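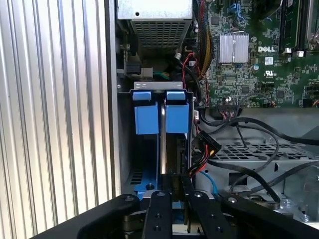
# What Is Inside a Desktop Computer?

A desktop computer is mostly a metal box. The box is called a case, or a chassis (say "CHASS-ee"). When the side panel comes off, you can find out what has been hiding in there.

The big green board is the motherboard. Its job is to let all the other parts talk to each other. It is covered with tiny chips, and thin lines of metal carry signals between them. The lines are called traces.

A part with rows of metal fins is a heatsink. Chips get hot when they work. The fins spread the heat into the air.
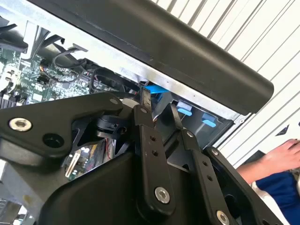
*By Huston Van der Merwe | March 8, 2024*

## Blue means "move me"

Look for the bits of blue plastic. Many computer makers use one bright color for the parts a person is meant to push, pull or slide. The light blue tabs on the side of the drive bay are release tabs.

A drive bay is a metal space that holds a drive. A drive keeps your games, pictures and homework, even when the power is off.

## The power supply

The power supply is a silver metal box. It takes electricity from the wall and changes it into the kind the other parts can use. Never open this box – it can hold a dangerous charge even when it is unplugged.

## Sockets and slots

The main chip is called the CPU. It sits in a socket, and a small lever and a metal frame hold it down. Memory sticks go in long, thin slots on the motherboard. A graphics card has its own slot too, and it makes the pictures for your screen.
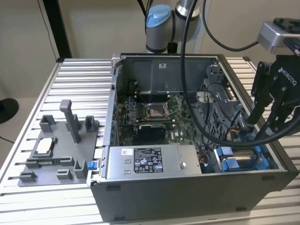 ## Words to know

- **Case:** the metal box around the parts
- **CPU:** the chip that follows instructions
- **Memory:** where the computer keeps what it is using now
- **Port:** a place to plug in a cable

Ask an adult before you open any computer, and unplug it first.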